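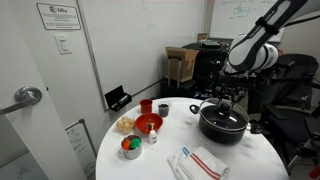

Godholm 3 litre stockpot with glass lid — four months in

I've been putting off this review until I'd properly lived with the thing, and now that it's May and soup weather has arrived I can't hold it in any longer. I love this pot!

Some background. I bought the Godholm to replace a Šimko enamel one that had been chipping away since I moved into my flat, and I wanted something plain: black, two side handles, a lid I could see through. It cost me $94 at the Ginine homewares place on Jildale Road, which felt like a lot for one pot when the supermarket has them for a third of that. I walked out, had a coffee, and walked back in.

The lid is my favourite part. It's clear glass with a metal rim and a black knob in the middle, and I know, I know, every second pot on the shelf has one. But this one sits down properly. My old lid used to chatter like mad the moment anything simmered and I'd end up wedging a wooden spoon under it. With this one I get a quiet little tick now and then and that's all. You can watch the rice without lifting it, too, and my rice has improved out of sight (10 minutes on low, then off the heat and leave it alone).

The handles stick out a decent way on either side, enough to get a whole hand around with a folded tea towel. And you will want the tea towel. They get hot on gas, properly hot, and I learned that on the first night. I keep a stack of the white striped ones within reach and it's become a habit. If you've got an induction cooktop you may have better luck, I can't say.

What I've cooked in it so far: pea and ham soup, a lot of pasta, dal at least once a week, poached pears, and one very ambitious batch of apricot jam that I'd call too much for the size. Three litres is a good weeknight pot for 2 people with lunch left over. It isn't a feeding-the-whole-family pot, and if that's what you're after go up a size. Potatoes are brilliant in it. The base heats evenly right to the edge, so the ones around the outside are done at the same time as the ones in the middle, and that was never true of the Šimko.

Cleaning is easy if you get to it the same evening. Warm water, a squirt of detergent, soft sponge. I burnt the dal once (phone call from my mum, completely my own fault) and an overnight soak with bicarb lifted the lot. The rim of the lid is the one fiddly spot. A bit of starchy water collects under the metal edge and you need an old toothbrush to get it out. I also wouldn't put it in the dishwasher, whatever the box says. I did that once and the black on the outside came out looking a bit grey, although a wipe with a drop of oil brought the colour back.

Storage is my only real grumble. Those lovely long handles mean it won't nest with anything else I own, and the knob makes the lid too tall to slide in above it on my shelf. I flip the lid upside down and it just fits. Small kitchen problems!

Juraj Urban asked under my kettle review whether I'd still choose Godholm over the cheaper brands. For the kettle I was on the fence. For this, yes, without a second thought — I'd buy it again tomorrow, and I've already got my eye on the little saucepan in the same range for porridge. If Ginine has it on special this Thursday I'm done for.

One last thing for anyone ordering online: the knob came a touch loose in mine. A quarter turn with a screwdriver from the inside and it's been solid ever since.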